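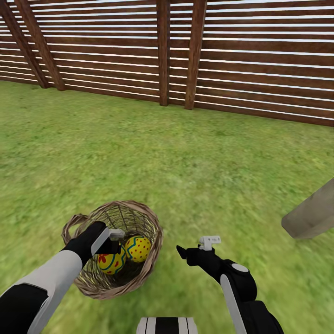

Two yellow decorated eggs in a woven basket, on the grass by the fence

Subject: Re: [slowroutes] Werkik pass for Staswood and the Rultstead overlook

On 27 December 2024, Tassanee Sriwong wrote:

> Hi all,
>
> Has anyone on the list used the Werkik pass? We're looking at
> Staswood in February, four nights, two adults. The pass is $309
> per person and covers the shuttle from the James ferry landing,
> the boat trip, the canyon walk and the evening ride up to the
> Rultstead overlook for the stars. Their page says the overlook is
> "the finest night view on the coast" and that off-season visitors
> get it to themselves. It also says you save up to 40 percent over
> paying separately.
>
> My sister thinks we should just rent a car. I don't love driving
> mountain roads after dark and would pay a bit extra to avoid it.
> Is the pass worth it, and is the overlook as good as they say?
>
> Tassanee

Tassanee,

I had the pass two winters ago and I would not buy it again for February. Your mileage may vary, and I know a couple of people here swear by Werkik, so I'll try to stick to what I can back up with receipts.

Start with "up to 40 percent." I added up what I would have paid at the counter for the things I did, and the pass came out a little more expensive. To get anywhere near their number you have to do every single item at the full walk-up price, including two summer things that don't run when you'll be there. The boat is one of them. It was on my pass, printed right there, and the office at the landing told me it would start up again in the spring. I asked whether that came off the price. It did not. They offered me a coffee voucher, which I used.

The canyon walk does run, and it's good. It is also free. What you're paying for is a guide and the loan of those clip-on shoe spikes. Our guide was pleasant and knew his birds, but he had a group of fourteen strung out along a narrow path, and if you were at the back you heard about one word in three. The trail is signed the whole way. I went back on my own the next morning and enjoyed it a lot more, partly because I could stop when I felt like it.

Now the shuttle. I'll give them this one. It met the ferry, it was warm, and the driver waited for a family whose stroller had gone missing. If you're not renting a car, the ferry landing to town is the stretch where you really want a ride. It's only 5 miles but there's no shoulder and no sidewalk. You can buy that ride separately, though. Ask at the landing and don't let them tell you it's pass holders only. They told me that on the way back until I pointed to the price list on the wall behind them.

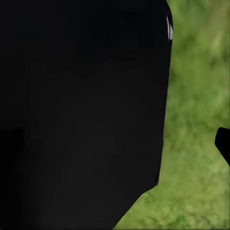 The Rultstead overlook is where I have the biggest argument with the brochure. It's 1293 feet up, they say, and I have no reason to doubt it, the road certainly feels that long. But "the finest night view on the coast" depends on there being something to see, and in February you have a very good chance of cloud coming in off the water by late afternoon. We stood up there for most of an hour. If you want to know what I saw, the picture just above would do nicely: flat black from the left side most of the way across, hardly a mark anywhere on it, and one thin sliver of white near the top where the edge curves. In my case the sliver was a light on the point. The driver told us we should have been there the night before. Maybe so. I've been told that at an awful lot of overlooks.

As for having it to yourselves, there were two buses when we were there. I can't tell you how many people that comes to and I wasn't in the mood to find out. The parking lot is new, and the sign says they built it for some 500 visitors an evening in high season. A company that expects to have the place empty in the winter doesn't schedule two buses, is my thinking, but I may be reading too much into one night.

The part I'd really warn you about is that you have to pick your overlook night when you check in, and you can't move it. So you choose on the first day, with no forecast worth much past tomorrow, and if it clouds over you go up anyway or you lose it. I asked three different people about this and got three different answers -- the woman in the office said no changes, the driver said to try in the morning, and the website said "flexible." Get it in writing if it matters to you.

On the car, I'm half with your sister. The road up to Rultstead isn't as bad as people make out. It's paved, it has a guardrail on the drop side, and there are two places to pull over. What I didn't like was the frost at the upper bend, and I say that as somebody who has driven in snow most of my life. If you're nervous about dark mountain roads already, don't let anybody on this list talk you into it, me included. There is a local cab in Staswood. He'll take you up and wait, and you call him on the afternoon when the sky looks clear. For two people it cost less than what I figure the overlook part of the pass cost me, and I could pick my night. I did that on my last evening and got maybe twenty minutes of decent stars before the haze came in. Nice. Finest on the coast, I couldn't say, and I'd like to know who measured.

One thing I can't speak to is whether they've changed the pass since then. The price has gone up, I see, and I don't remember the evening ride being such a big part of the pitch. If somebody here has gone this past fall I'd like to hear it, with dates please. The last time this came up we got two glowing replies from people who had been in July.

Also, where are you staying? The hotels down by the harbor looked fine from outside, but a lot of the restaurants at that end close for the month, and it's a fair walk uphill to dinner. I'd call and ask what's open before you put down a deposit.

R.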